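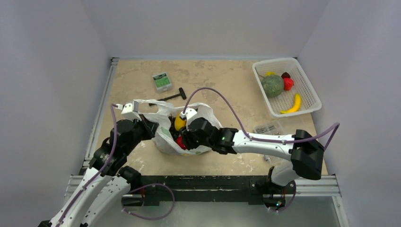

*Photographs by Reynaldo Policarpio*

# The Walk to the Store

My car died in November, in the parking lot of the Plirkine supermarket, with a full trunk of frozen food and me in the driver's seat saying things my mother would not have liked. It was the transmission. The tow truck driver looked at it the way a vet looks at a very old dog, and I knew.

I'd been doing the same Saturday shop for so many years that I could have done it asleep. Twenty-minute drive, big cart, same loop, same brand of crackers, home, unload, lie on the couch. It never crossed my mind that there was another way to get food into a house. I knew Cerkutdale had a grocery of its own, obviously. I drove past it every Saturday on my way to the other one! I think I'd been in twice, once for birthday candles and once to get out of the rain.

So that first week without a car I walked to Birley's, feeling pretty sorry for myself, with a backpack from my college days that still had a ticket stub in the front pocket.

## 444 steps

My daughter gave me one of those wristbands that counts everything, which is how I know that Birley's is 444 steps from my front door if I cut across the church lawn and 782 if I behave and stick to the sidewalk. I'd been driving 14 miles each way to avoid that.

The store is small and a little dim and it smells like onions and floor wax. There are three aisles. The produce sits along the window in slanted bins and the prices are written in marker on the backs of old cereal boxes, and some of those prices made me suck my teeth, I won't lie. Butter costs more than at Plirkine. So does coffee. Laundry soap is so much more that I get my sister to bring me some when she visits, and I hope the folks at Birley's never read this magazine.

But I spend less. I went over my bank statements at the kitchen table with a pencil, twice, because I was sure I'd missed something. What I'd missed was the stuff I used to throw out. When you shop for a whole week you're guessing what you'll want on Thursday, and I'm a terrible guesser. On Saturday I believe I'm a person who eats kale. By Thursday I'm a person who wants toast, and the kale is turning to soup in the drawer.

Now I buy for tonight and maybe tomorrow's breakfast. A couple of peppers, some grapes, a tomato if they look decent. If I want toast, I've got bread.

## Things I had to learn all over again

How heavy a melon is, for one. When you have a car a melon weighs nothing. When you have two arms and a hill (oh yes, there's a hill, the wristband doesn't count hills) a melon is a decision. Same goes for potatoes, milk in the big jug, and canned tomatoes, which I used to buy by the case for reasons I can't remember.

I had to learn how to pack a bag, too. My grandmother bagged groceries as a girl and she was fierce about it: cans flat on the bottom, boxes up the sides, soft things last, and eggs never, ever under anything. She'd redo the bagger's work out in the parking lot while I died of embarrassment. I spent my first few weeks bruising every pear I bought and could practically hear her clucking. I do it her way now. The pears are fine.

And I had to learn to talk to people again, which was the hard part! At Plirkine I used the self-checkout and could go the whole trip without a word. At Birley's the line is short but it's slow, on account of everyone in it having news. Somebody's hip. Somebody's nephew's wedding, and what was served at it, and whether there was enough. I stood there the first week with my jaw tight, looking at the clock over the dairy case. I don't remember when I stopped looking at it. Last week I was the one holding things up, telling a woman I barely know about my gutters.

## Supper got simpler

I own a whole shelf of cookbooks and I've hardly opened one since the fall. Most nights I go down at five, see what looks good, and work it out on the walk home. Cabbage and noodles with a lot of black pepper. Eggs with whatever. A pot of beans on Sunday that turns into three different suppers if I'm clever and one long boring one if I'm not.

The best thing I've made is barely cooking. I slice up whatever fruit is getting soft, put it in a dish with a spoon of sugar and some butter, and leave it in a medium oven until the kitchen smells good and the edges go brown. Plums are wonderful like this. Apples take longer. I tried it with grapes, thinking I was being silly, and ended up eating them straight from the dish standing at the counter with the oven mitt still on. 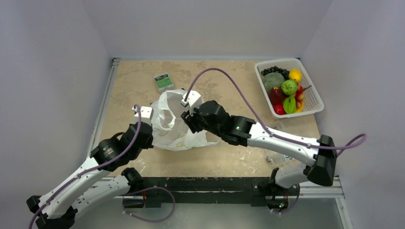
## About that car

I did get another one, in the end. It's a little gray Shokri with a dent in the back door, and I bought it from a man two streets over who threw in a snow brush. I need it for the dentist and for my sister's, and I drove to Plirkine in it the very first Saturday, out of pure habit, with a list.

I came home with crackers, a case of canned tomatoes and a bag of kale.

I've mostly gone back to walking. Not in sleet, I'm not a saint about it, and I'll drive down if I need cat litter. But it's nearly five now and I'm out of onions, and the light's still good over the church lawn, so I'm going to go find my shoes.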